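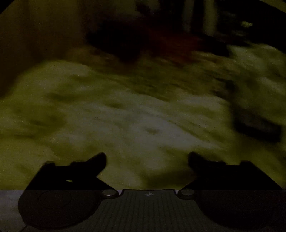
Give it two more years and you won't be making your own bed, a reader wrote under my last post. I had said that housework was further off for machines than most people think, and the comment went on for several paragraphs about how I was behind the times. Car plants have had arms on the line for decades, it said, and a bed is easier than a car.

I have been turning that last part over for a few weeks. I don't agree with it, but it's a fair thing to ask, so I thought I'd set down where I think things stand, for chores at home and for the sort of jobs I see at work.

I spend my working days at Larnora, a small packing firm. We put things in boxes and send them out. We have one machine that closes the boxes, one that puts the label on, and since last year a Brorolley, which is a low cart that carries full crates from the packing benches to the loading door. It follows a painted line and stops if you stand in front of it. It cost 3,855 with the charger and it has paid for itself, as far as I can tell. It does almost 200 trips on a busy day and never grumbles.

What it can't do is pick anything up. A person loads it and a person unloads it. We had a firm called Himivgate in during November to talk about an arm for the benches. They were decent about it. They said that if every item was a rigid carton of a known size, they could have it running in the spring. When we showed them the soft goods (cushion covers, towels, throws) they went a bit quiet and said they would come back to us with a quote for the cartons.

The same problem turns up at home. A crate has six sides and they stay put. A duvet has no shape you can rely on. Push one part and another part moves, and half of it is hidden under the rest. To make a bed you have to find a corner, know it's a corner, keep hold of it and walk it to the right place without dragging everything else along with it.

And bedrooms are awkward places. The bed is usually against something, there are clothes hanging up, there are pillows in heaps, and quite often there is still a person under the covers. A machine in a factory can have a fence round it. One that works in a bedroom has to be gentle with whoever is in there, and has to know the difference between a fold of cloth and an arm.

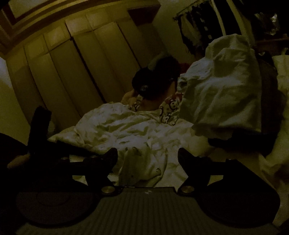 What the machines can do now

I'll go by what I have used or seen working, and leave out the films that companies put on their websites.

Floors are mostly done. Our robot vacuum at home is a Toom, bought second-hand for 450, and it copes with the hall and the kitchen. It gets stuck on the bathroom mat. It also eats socks, so someone has to pick up before it goes out, and on some days that takes longer than sweeping would have.

Dishes and washing were sorted out a long time ago, in the sense that there's a box you put things in. We don't think of a dishwasher as a robot, but it does the wet part of the job better than I do. The loading, the emptying and the putting away are still ours. I would guess that's more than half of the total effort.

Ironing, folding and beds: nothing I'd pay for. There have been folding machines shown at trade fairs, and the ones I have read about want each item clipped in by hand first. By the time I've clipped a shirt in I could have folded it.

Holding cloth is the bit that has come on. Two plain fingers that close on a fold will grip a sheet quite well, and you don't need anything like a human hand for that. Getting hold of some of the cloth is fairly simple now. Getting hold of the right piece of it, and knowing what to do next, is the slow part. There are also wires and hair clips and phones in beds, and those need to be noticed before you pull.
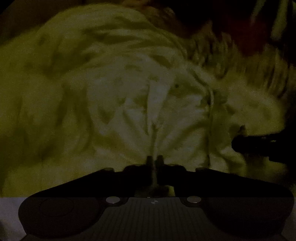
So would I buy a bed-making machine if one came out next year? Only if it could do the job with me out of the room, and I don't expect that from anything sold next year.

I timed myself for this post. Making our bed properly takes me under three minutes, pillows included. If a machine took 20 minutes I wouldn't mind at all, so long as I didn't have to stand over it. Slow is fine. The Toom is slow. What I couldn't put up with is one that does it nine times and on the tenth pulls the lamp off the bedside table.

Dim light is another thing I hadn't thought about until I started paying attention to how I do it myself. I make the bed with the curtains still half closed, and I do most of it by feel. I can tell the duvet from the sheet with my eyes shut, and I can tell when I've picked up two layers by mistake. I gather that most of these systems depend a lot on cameras, and a camera early on a winter morning hasn't got much to go on.

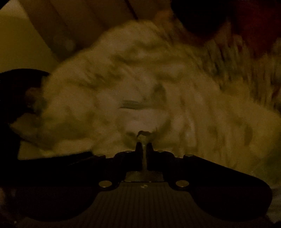 Anything fluffy makes it worse again. We have a throw at Larnora, one of our better sellers, with a long pile, and even the people on the benches dislike it. You can't see where the edge is and it catches on everything. Himivgate asked us to leave it out of the trial altogether, and I can't blame them.

My own guess, for what it's worth, is that the shop floor gets there first, a piece at a time. Cartons, then bags, then folded items that are already flat. You can change a packing bench to suit a machine. You can paint lines, fix the lights and keep one product to one bench. People won't do that to their bedrooms, and I wouldn't either.

To the reader who gave it two years: I've made a note, and I'll come back to it when the time is up. The quote from Himivgate is due before the end of the month and I'll put up something about that as well, if I'm allowed to give the price.

Posted Dec 6, 2019 by the author
5 min read
Filed under: Work, Home, Machines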